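Renting the Community Room at Mutport Library: Frequently Asked Questions

Print this page | E-mail this page

Updated March
By the Mutport Library front desk

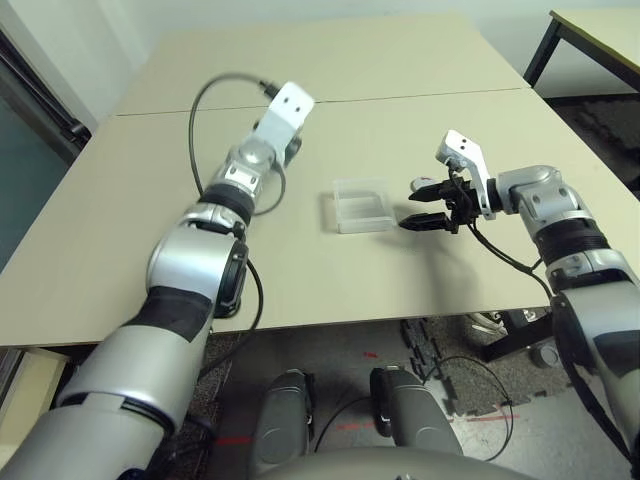
The Community Room can be booked by any resident of Mutport or the Cronin district with a current library card. Groups from outside the area may book too, but they pay the non-resident rate and can't reserve as early.

How far ahead can I book?
Residents can book up to 31 days ahead. Non-residents can book up to 20 days ahead. We don't keep a waiting list. If a date is taken, check the calendar again later, as groups do cancel.

How do I make a booking?
Use the Dristeo booking page, linked from the library calendar, or fill out a paper form at the front desk. Phone bookings aren't accepted. You'll get a confirmation by e-mail. Until you have that, the room isn't yours, so please don't print flyers.

I booked online and never got the e-mail. What now?
Check your spam folder first. If it isn't there, call the desk and give us the name on the card you used. The usual problem is an old e-mail address on the library account.

Can a group have a standing booking?
Yes, up to two dates in any month. Tuesday evenings are kept for library programs and don't show as open on the calendar.

Is there a charge?
Nonprofit groups with open meetings use the room free. Private events and businesses pay by the hour, with a minimum of two hours. Rates are posted at the desk. Setup and cleanup count as part of your time.

Can we serve food?
Cold food and drinks with lids are fine. Cooking isn't allowed, and neither are candles or warming trays with an open flame. Take your trash to the bins behind the building on the Dastelis Street side.

Can we sell things or charge admission?
Not for your own profit. Authors giving a talk may sell their books afterward. Clubs may collect dues.

Can we hang things on the walls?
Use the picture rail. Tape takes the paint off, and we bill for repairs.

Can teenagers book the room?
The person booking must be 18 or older and has to stay for the whole meeting.

What if we need to cancel?
Let us know by noon the day before and you'll get a full refund. After that we keep the fee. Groups that miss a free booking without telling us may lose their standing dates.

Where do we park?
In the lot on Dastelis Street. The spaces by the book drop are for short stops only. Evening groups should leave by the side door, as the main entrance is locked at closing.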